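Wodance wants your old boxes back, and we'll pay the postage

FOR RELEASE: September

Hi, I'm Lempi Harju, and I run Wodance, a small packaging reuse outfit with 5 people, one very tired van and a warehouse full of other folks' cardboard. I usually leave the press releases to somebody with better grammar, but this one is close to my heart so you're getting it straight from me!

Starting this September we're opening our box return program to households. Until now it was only for shops. If you've got shipping boxes stacked up in the hall closet (I know you do, I've seen my own closet), you can send them to us flat, free of charge, and we'll sort them, patch them and get them back on the road with small businesses that need them.

We tried this out over the summer with 32 households and two local sellers, Sinunum, who ship houseplant pots, and Braltov, who make candles that smell like a sauna in the best possible way. By the end we had taken in 444 boxes. I was hoping for maybe half that - my van was not.

What we take

Pretty much any corrugated box that can still hold its shape. Dents are fine, and so are scuffs, old creases and printing on the outside. People keep apologizing to me for the state of their cardboard and I keep telling them a beat-up side panel doesn't bother us one bit. What we can't use is anything moldy, greasy or soaked through. If the bottom sags when you pick it up, put it in your regular recycling.

We also want the stuff inside. Molded foam inserts are a pain to recycle curbside in most towns, so please keep them with the box they came in if you can. The cutouts are made for one particular set of parts, and a matched box and insert is worth a lot more to us than either one alone.
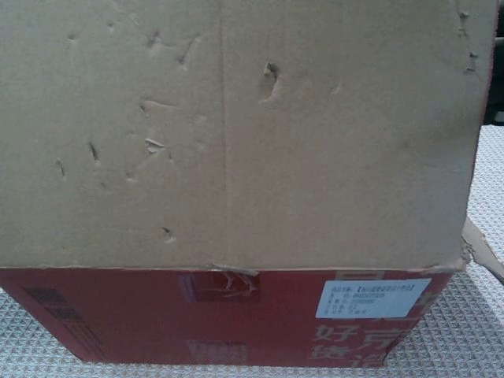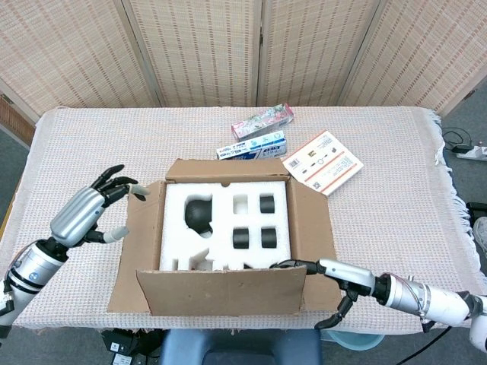 Scuffed cardboard on the outside, molded foam on the inside.

How to send your boxes

Go to our sign-up page and ask for a return label. Take out whatever you're keeping, peel off your old address, flatten the boxes and tie them in a bundle no thicker than a couch cushion. Inserts can go in one unflattened box on top. Drop the bundle at any of our pickup shops before 4 p.m. and it goes out with us the same evening.

For the first round we have 600 labels to give away. Once those are gone there will be a waiting list, and I'll open it up again as soon as we've cleared some floor space.

Where they end up

Sinunum and Braltov are both staying on, and I'm so happy to say that Lebrun, the secondhand kitchenware shop, is joining them. They'll be shipping mixing bowls in our patched boxes all through the holiday season. Each box gets a little Wodance stamp with a space for tally marks, one for every trip. My favorite so far has seven marks and a coffee ring.

Small sellers who'd like to buy from us can sign up on the same page. Bundles come sorted by size, and I'm happy to talk through odd shapes on the phone - mornings are best, before the van gets back.

Press contact: Lempi Harju, Wodance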